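# Simulation episode rules: FAQ
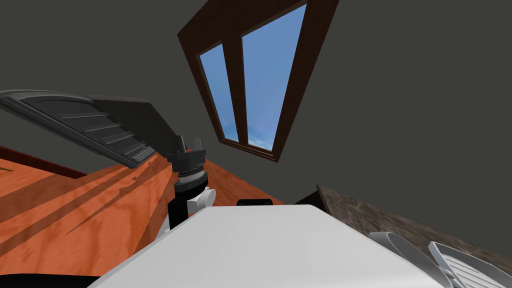

*Simulated room with both arms, one gripper dark gray and the other white.*

These answers cover the Plollow kitchen tasks. Send anything missing to Delali Quartey. Last edited 26th October.

**How many episodes make a full batch?**
100 per task. Short batches stay in the queue until they are filled.

**Can I change the room between episodes?**
Change the floor, wall and countertop textures as much as you like. Leave the arm models and joint limits alone. If you need different limits, start a new task with its own name.

**One arm blocks the wrist view. Do I throw the episode out?**
No. Arms get in the way on real hardware too. Discard an episode only if the arms pass through each other or through the counter.

**What is the time limit?**
216 seconds of simulated time. An episode that reaches the limit is saved and marked as failed.

**Do failed episodes count toward the batch?**
They count, up to some 200 across all tasks in a release. Past that, ask Kojo Dankwa before you upload.

**Can I edit a label after upload?**
Yes, with a note giving the old label, the new one and your initials. Don't overwrite the original file.

**Does a pass in simulation clear a task for the real arms?**
No. The Noridby bench has its own checklist, and a person has to be at the stop button for the first run of every new task.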